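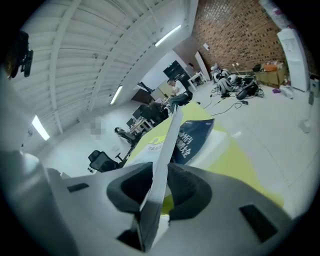
The Letter Sorter

By the time the gripper learned to hold a sheet of paper without creasing it, Agustina Riquelme had spent 493 dollars and most of a winter, and had stopped telling her sister what either one had come to.

The sister thought it was a hobby. It had started as one, back in December, when Agustina took a bench at the Mustport workshop because her apartment had no room for a bench and her landlord had strong feelings about soldering. The fee was paid by the season and came with a shelf, a key, and the right to complain about the heating. She had gone in meaning to fix a radio. The radio was still on the shelf.

What she was building was for her father, though she hadn't told him so. He had 2,250 letters in the house on Ibarra Street – he knew the number because he had written it on a card and taped it inside the wardrobe door – and his hands shook now, so that taking one out of its envelope was a business of ten minutes and sometimes a torn corner. He had tried it with tweezers. He had tried it with a butter knife, which she only found out about when she saw the butter.

So she wanted a thing that could pick up a page and hold it up for him, as patiently as you'd hold a baby's sock, for as long as it took him to read it through and then read it through again. It didn't have to be fast. It didn't have to be clever, either, and she told herself this often on the evenings when it was neither.

The first fingers were too hard. The second pair came from Grustell in a padded envelope and were so soft they folded over like sleepy lips, and the paper slid out and went under the cabinet, where it may still be. After that she cut her own, out of rubber, on a Nirkex cutter older than she was, and burned her thumb, and cut them again.

"You're squeezing," said the man at the next bench, who had been building the same clock for as long as anyone could remember and never minded being interrupted. "You don't squeeze a letter. You let it lean on you."

She thought that was the kind of thing a man says when his clock doesn't run. But she went home and took the gas bill off the refrigerator and held it, and watched her own fingers, and they were hardly doing anything at all. The page was mostly standing up by itself. Her fingers were just there in case.

She came back and turned the force down, and down again, until the number on the screen looked like a mistake, and fed in a plain sheet. It stayed. She walked all the way around it. She made tea, drank the tea, washed the cup and somebody else's cup too, and it had stayed.

She ran it 300 times before she would let it near anything with ink on it. It dropped two. She wrote down which two and what she'd had for lunch, because by then she was writing everything down.

Her father, when she finally carried it into the kitchen, looked it over for a good long while and asked whether it wanted to sit. Then he went to the wardrobe – she heard the door, and the box sliding – and came back with an envelope that had a ship on the stamp.

"This one's from your mother," he said. "She's angry in it. You may as well hear."

Agustina set the page between the fingers and pressed the button, and moved the lamp a little closer to him.

Posted June 7, 2020
2 comments
Back to top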